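Setting up the gripper and wrist camera on the kitchen cell

Posted by Zainab Ibrahim, Jan 26, 2022

These steps cover the kitchen cell after a gripper swap or a cable change. You need a hex key set, a torque driver and the Wuronell jog screen. Put the controller in manual mode before you reach over the rails.

1. Check the housing screws
Open the jaws fully and cut power to the tool. Seat the screws on the upper face of the gripper by hand, then tighten them to 2 Nm, working from the center out. Do not use thread locker on the outer ones.

2. Set the grip on a thin shank
Restore power and close on the rod of a long steel handle, held upright. Start at 22 percent force and go to 24 if the handle turns between the jaws. Anything higher marks the shank.

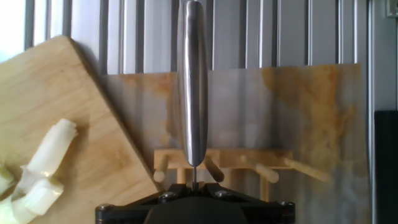
Jog the wrist up in small steps and stop at each one. If the tool tilts, the jaws are not meeting evenly – go back to step 1. Save the grip as preset 109, the slot the Marulanda scripts call.

3. Route the cables
Leave a loop at the upper joint large enough for a full wrist turn. Tie the gripper leads together above the tool and keep the ties off the joint rings. Slack between the base and the rails is fine as long as no link can pinch it.

4. Check clearance with the knife
Place the cutting board on the sheet and the dish rack below it. Grip the knife by the handle and bring the blade over the board at the lowest speed setting. Keep one hand on the enable switch.
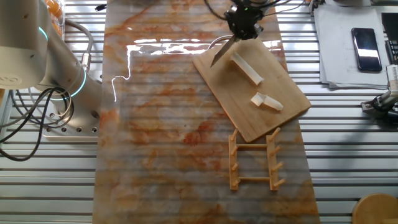 Record the height at which the edge touches the board and set the soft limit just above it. Repeat at all corners, as the sheet can lift over the rails. Park the second gripper outside the board area before each pass.

5. Save and log
Export the settings to the Imis folder and enter your initials in the cell log. Jhonatan Villca keeps the spare jaws and the torque driver.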